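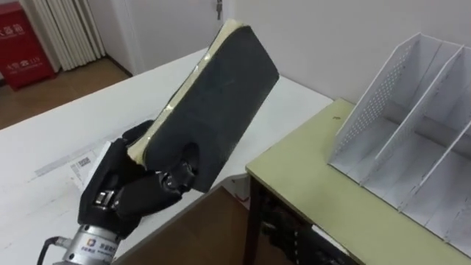 Questions about robots and chores

We at Fenar receive many letters with the same questions, from families and from owners of small workshops. We collected the answers on one page. The page was last changed in March.

Can a robot already clean my house?

The floor, yes. A round vacuum robot does this job well for many years now, if you pick up the cables and the socks first. For the rest of the house the answer is still no. A machine which can tidy a desk, load a dishwasher and fold a shirt in the same afternoon is not something you can buy in a shop and trust.

Why is it so difficult to put a thing in its place?

For a person, sliding a flat object into a desk organizer is one movement. For a machine it is several problems together. It must hold the object firmly but not crush it. It must know at what angle the object sits in the hand, and the fingers often cover the part it needs to see. Then it must find the opening and not push the organizer off the table. Soft materials like foam add one more difficulty, they bend a little when they touch the edge.

Is a hand with fingers better than a simple gripper?

It depends on the work. With two flat jaws you can do a surprising amount, and they are cheaper and easier to repair. A hand with many fingers can close around objects of different shapes, but it has more joints and every joint can fail. In our workshop in Fuditham we use both types. For boxes of one size we would always recommend the jaws.

What can be automated on a shop floor today?

Work that repeats with the same parts in the same position. Our customer Gonero packs 2340 parts in a shift with one arm, and one worker looks after it. The parts arrive in trays. When they tried to let the arm take the same parts from a mixed bin, the speed became much lower and they returned to the trays.

How often does it make a mistake?

In our own test of putting flat items into a file holder, the machine finished 71 of 100 attempts without help. Most of the failures were the item touching the top of a divider. We moved the holder between attempts, and this makes the test harder. If the holder stays fixed the result is better, but in a real office things do not stay fixed.

How many times must it practice?

For the file holder task we used 3000 recorded attempts. A new object does not need so many again, but it needs some. Please do not believe a seller who tells you zero.

Do I need to change my room?

Usually a little. Good light and a stable table help a lot. Leave free space on both sides, at least 40 centimeters.

Is it safe near children?

We do not install arms in homes with small children. Please do not ask for an exception.

Can I visit and see it working?

Yes, by appointment, after 2 p.m. Visitors in the south can also ask our partner Dela Peña, they have a smaller setup with one table. Write to us which chore interests you and we will tell you if it is possible to show.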